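About Sturnum

June 2021
By Salma Shehata

Sturnum checks what happens to trade waste. Firms pay a contractor to take away their bins, drums and skips, and they pay us to find out where it all went. We work from a first-floor office on the Jestside estate in Tindolthorpe. We own no lorries and no tipping site, and we take no commission from anyone who does.

I started the business after several years on the other side of the counter, filling in transfer notes for a haulier. I saw a lot of notes with the right boxes ticked and very little behind them. A load described as mixed dry recycling could be almost anything by the time the shutter came down. The customer had a folder full of signed paper and believed it. I used to believe it too.
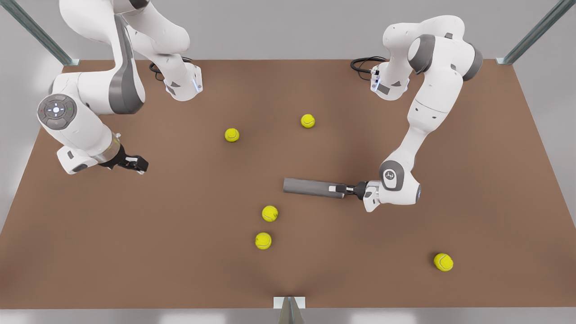

What we do

Most jobs begin with the paperwork. We ask for every transfer note, invoice and weighbridge ticket from the past year and lay them side by side. If the weights never change from month to month, we want to know who weighed what. If the carrier's name on the note is different from the name on the invoice, we ring both. Quite often the answer is dull: a firm was bought out, or someone kept using an old pad. Sometimes the phone just rings out.

Then we follow a load. With the client's agreement we go along on a collection, or drive behind it, and ask to see the tipping point. Good contractors don't mind. A few tell us that the site is closed to visitors, and we put that in the report in those words. We leave readers to decide what they think of it.

The report itself is short. It says what we could prove, what we couldn't, and what the client was told by somebody else. Those are kept in separate columns. I have read too many audits in which a line from a sales brochure turns into a finding by page four.

What we won't do

We don't issue badges, seals, stickers or leaf-shaped logos. We are asked for one most months, usually by a marketing department, and usually in a hurry. A report from us covers the loads we looked at in the weeks we looked at them. Printing it on the side of a van would make it say a good deal more than that.

We also stay away from the phrase "zero to landfill" unless the client is ready to show what happened to the leftovers. Burning counts as "diverted" in a lot of brochures. So does sending a load to a sorting shed and asking no more questions. Both may be perfectly legal, and either may be the best choice on offer, but I'd like the customer to hear about it in plain words before they sign. 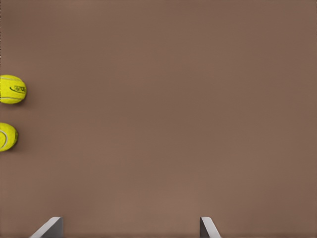 The same goes for carbon figures. A client will be handed a certificate saying that their cardboard has saved so many trees, and nobody in the building can tell me how the sum was done. We ask the contractor for the working. When it comes, we check it. When it doesn't come, we strike the figure out and say so.

Who we are

There are three of us. I run the surveys and write the reports. One colleague deals with records and is far better than I am at reading bad handwriting, and the other spends most of the week out on visits. We took over the files and the lease of an older firm, Stefanou, and a few of its clients still use that name when they phone. We answer to either.

We have looked at some 200 sites so far, mainly garages, bakeries, print shops and small factories. Hospitals and building demolition are outside what we know, and we turn that work down.

Fees and complaints

We charge a fixed price agreed before we start. It stays the same whether we find a problem or not, as I don't trust an inspector who earns more from bad news, and I trust one who lives on good news even less. Contractors named in a report get a copy of the part that concerns them and have three weeks to reply. Their reply is printed in full, including the rude ones.

If you think we have got something wrong, write to me at the Jestside office and send whatever papers you have. We have corrected reports before and the corrected page always shows what it used to say.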